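Search this site
Enter keywords

February 17, 2024
By Brunello Galli

Trekura Gets Its Second Form at Last

Well, friends, it has been a long winter for those of us who still carry our monster teams everywhere we go, and I'm so pleased to have something cheerful to pass along. The newest update to Zunodley finally lets Trekura evolve! You'll remember it as the sleepy little moss creature from the first cave (the one most of us caught by accident and then couldn't bear to release). It now changes at level 41, provided it's holding a river stone – and you do need the stone in its paw, so check before you battle.

The new form is called Jekton, and it's a good deal faster than you'd expect from something that used to nap through two turns out of every fight. I've had mine on the team all week and I'm smitten.

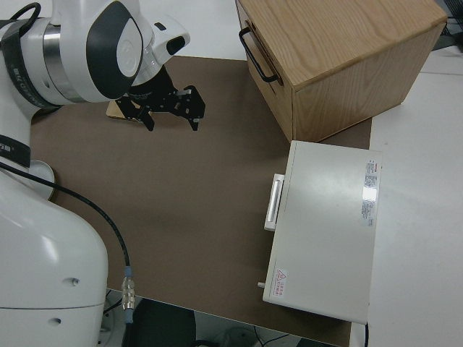
Kröger wrote in to say that the evolution is lovely but comes far too late in the story, and that a level in the twenties would have kept more players from boxing theirs and forgetting it. I do see the point, though I rather liked the wait.

Our next trading evening is in May, with room for 60 players, and I'll be bringing spare river stones for anyone who's short.

Last updated: February 17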